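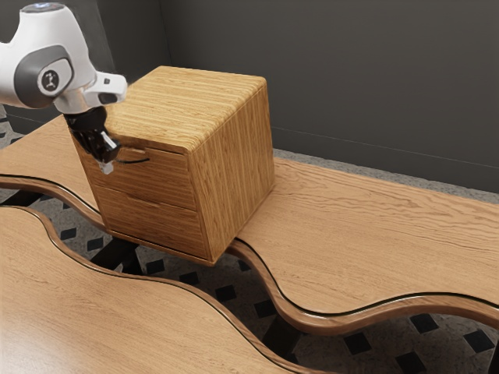

Render: arm at two-drawer cabinet, gripper near the top drawer handle.

Ticket 261: Fight record totals wrong after import
Product: Prikeo bout database, web edition
Opened: December 15, 2020
Status: Resolved
Priority: Normal
Reported by: Lekport boxing desk

Problem
Fighter pages show a win total that does not match the bout list on the same page. The header of one super bantamweight page reads 24-2-0. The bout list holds 23 wins, two losses and one no contest. The knockout percentage is also wrong, as it is calculated from the header total. Review pages pull the same header, so the wrong record appears at the top of published reviews.

Steps to reproduce
1. Open any fighter with a no contest in the bout list.
2. Compare the header with the bout list.
3. Clear the page cache and reload. The header does not change.

Expected
No contests are left out of wins, losses and draws and shown separately as NC.

Log

Entry 1
Confirmed on the test copy. Fighters without a no contest are correct. Display template ruled out: the wrong total is already in the stored record.

Entry 2
Checked the import from the Kaczmarczyk results feed. The feed changed its result codes in February. A no contest used to arrive as "NC". It now arrives as code 9. The import table has no row for 9 and falls back to the default, and the default is a win for the fighter in the first corner.

Entry 3
Added a row for code 9 and changed the default from "win" to "hold for review". Re-ran the import on the test copy with a batch size of 600. The job stopped at record 222 with a duplicate bout error.

Entry 4
Record 222 is a rematch held at the same venue as the first fight. The duplicate check compares both fighters and the venue but ignores the date. Date added to the check. Job completed on the next run with no errors.

Entry 5
Header for the reported fighter now reads 23-2-0, 1 NC. Knockout percentage recalculated from 23 wins. Star ratings and round scores on the reviews were not touched by the import.

Entry 6
Reporter asks whether technical draws are affected. They are not. Technical draws have their own code and it did not change. Disqualifications were checked as well and are correct.

Entry 7
Applied to the live database. Grereteck hosting cleared the page cache on request. Reporter confirms that fighter pages and review pages now match.

Cause
Missing result code in the import table, combined with an unsafe default.

Workaround for sites not yet updated
Open the bout, set the result to NC by hand and save. Then use Rebuild Record on the fighter page. Do this for both fighters. The edit is overwritten by the next import unless the bout is locked.

Open item
Reviews exported to PDF before the fix still carry the old record and must be exported again. Moved to a separate ticket.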